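Skedum Home Help > Kitchen > Small appliances

How do I warm bread in a two-dial microwave without it turning to leather?

Posted by awasthi_kitchen in December
Viewed 469 times

Hello everyone, and thank you in advance for being patient with me, because I suspect this is a very simple thing I should have learned years ago. My old microwave had a button for everything (popcorn, potato, one I never did work out) and when it finally gave up last month I got a plain little white one with two dials on the front and no numbers lighting up anywhere. I like it very much! It looks nice on the counter and it's quiet. But I can't get the hang of bread in it.

What I want is two slices of ordinary sandwich bread, warm and soft, to go with soup. What I get is two slices that come out lovely for the first bite and then go tough and chewy before I've reached the bottom of the bowl. The timer dial is hard for me to set for anything short. I've read the little booklet twice and it talks about casseroles.

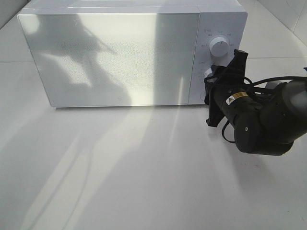

Nneka Bassey: Are you turning the timer straight to the short time, or past it and back? On a lot of dial models the first part of the turn is very loose, so if you only nudge it you can be off by quite a bit. Also, what are you putting the bread on?

Thank you, Nneka, I've been nudging it! I had no idea you could go past and come back. I'll try that tonight. As for what it goes on, I use my pink plastic plate, the one with the raised rim. It came from a picnic set and it's the perfect size for two slices, so it has more or less become the bread plate. I should have said I don't cover it with anything, and that I've mostly left the power where it was, at the top. The bread is a day or two old by the time I'm warming it, if that makes any difference. My sister says it does and my neighbor says it doesn't.

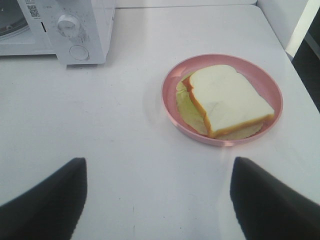
Answer by Puspita Wattimena
Member, Dendetti · 148 helpful votes

Your sister wins this one, I'm afraid. Bread that's a day or two old has begun to go stale, and the microwave will soften it beautifully for a minute or so, but then it firms up again as it cools, and if it got too hot it firms up worse than before. So you want it less hot than you think, and you want to eat it right away.

I'd turn the power dial down to the middle and give both slices 10 seconds. Then open the door and feel one. If it's still cool in the center, give it another 10. I have never needed more than 30 in total for two slices, and at full power 30 is already leather in my kitchen.

Wrap them loosely in a paper towel you've run under the tap and squeezed out hard. It should feel barely damp. My aunt used to flick water at the bread with her fingers, which also works but gets the counter wet.

Do turn the plate over and check for a microwave-safe mark. Picnic sets vary a lot and some of that plastic isn't meant for heat at all. If there's no mark, use a china plate for the warming and move the bread to the pink one afterward. And get the soup in the bowls first! I always forget this and then I'm ladling while the bread goes cold.

Follow-up from awasthi_kitchen

I looked, and the mark is there on the bottom, very small, so the pink plate gets to keep its job. I also gave the inside a wipe while I was thinking about it, though I see I've missed plenty of little dark specks. I've been trying it with the slices side by side and the power at the middle, and the timer turned well past and then brought back the way Nneka said. I still have to learn where 10 seconds is on that dial, so I'm counting out loud for now. 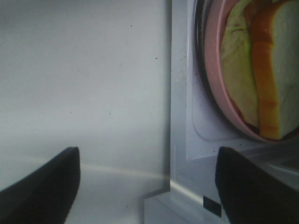 More answers (1)

Vandwood

just use a toaster on low. microwave bread is always going to be a bit sad imo. if you don't have one, a dry frying pan with a lid on works, medium heat, flip once. frozen slices do better than old ones btw so freeze the loaf the day you buy it

2 replies

Puspita Wattimena: I'll second the freezing. A frozen slice needs a little longer, so check it more often.

awasthi_kitchen: No toaster here at the moment, but I have a pan with a lid, and half a loaf is going in the freezer this evening. Thank you all so much.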